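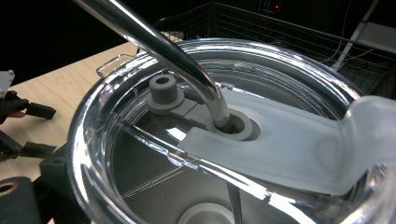 ## Part 3: Filling out the grant budget sheet

Okay, so by now you've got your farm profile saved in Kelleo and you've picked the program you're applying to. This is the part where most people get stuck, me included the first time, so get yourself a coffee and your receipts folder. I did mine on a Thursday night after the goats were in and it took me until bedtime, but I was also learning where all the buttons were.

Before you start, have these handy:

- last year's farm income and expense totals
- written quotes for anything big you want the grant to pay for
- your lease or deed, if the project involves land or a building
- the program's own guidelines, printed if you can stand it

### Start the sheet

1. Open your application and click **Budget**. If the tab is gray, your profile isn't finished. Go back to Part 2 and look for the red dots.
2. Choose **New sheet**. You'll be asked for a project name. Keep it short and plain. Mine was "Urville hoop house" and that worked fine all the way through.
3. Set the start and end months. Mine ran from October through spring. Nothing you buy before the start month can go on the sheet, so don't put a deposit on anything yet!
4. Pick **Reimbursement** or **Advance**. Check the guidelines for this one, don't guess.

> **Caution:** Changing from Reimbursement to Advance later clears every line you've typed. There's no undo. I lost a whole evening to this — please write down which one you need before you click.

### Add your costs

5. Click **Add line** and choose a category. The ones you'll use most are Equipment, Supplies, Labor and Site Work.
6. Type what the thing is, in words a stranger would understand. "Fencing, woven wire, for east pasture" is good. "Fence stuff" got sent back to me with a note.
7. Enter the full price from your quote, including delivery. My cooler quote from Bianchini came to $1061, and that's exactly what I typed. Don't round it.
8. Attach the quote using the paper clip at the end of the line. PDFs and phone photos both work as long as the total and the seller's name are readable.
9. Do the same for every other cost, then click **Save lines**.

**Note:** Any single line over $500 needs a quote in this setup. Under that, a catalog page or a screenshot of the price will do. If your program has its own rule and it's stricter, follow theirs.

### Enter your match

Some programs want you to cover part of the project yourself, and that share is called the match. It can be cash, or your own labor and materials if the guidelines allow it (a lot of people miss that second bit and talk themselves out of applying).

10. Click **Match** and type the percentage the program will pay. Mine paid 90, so I was on the hook for the rest. If yours pays 100, tick **No match required** and skip to step 13.
11. Add each piece of your match on its own line. For your own labor, enter the hours and the hourly rate the program lets you use.
12. Look at the bar along the bottom. Green means your match covers your share. Yellow means you're short, and the sheet won't lock until you fix it.

### Check it and lock it

13. Click **Preview** and read every line out loud. I know, but I caught a doubled seed order this way.
14. Compare the total with the amount in your project story from Part 2. They have to match to the dollar.
15. Click **Lock sheet**. You can still unlock it up until you submit.

**Note:** If you keep your books in Drindska, you can export your expenses and bring them in with **Import lines**. It drops the category on anything marked "Other," so go through those by hand afterward.

### If something looks off

- **Total shows zero:** you skipped **Save lines**. Go back and click it.
- **Quote won't attach:** rename the file without any commas or slashes and try again.
- **Bar stays yellow:** check that your labor hours have a rate next to them.

Part 4 covers the support letters and who to ask for them.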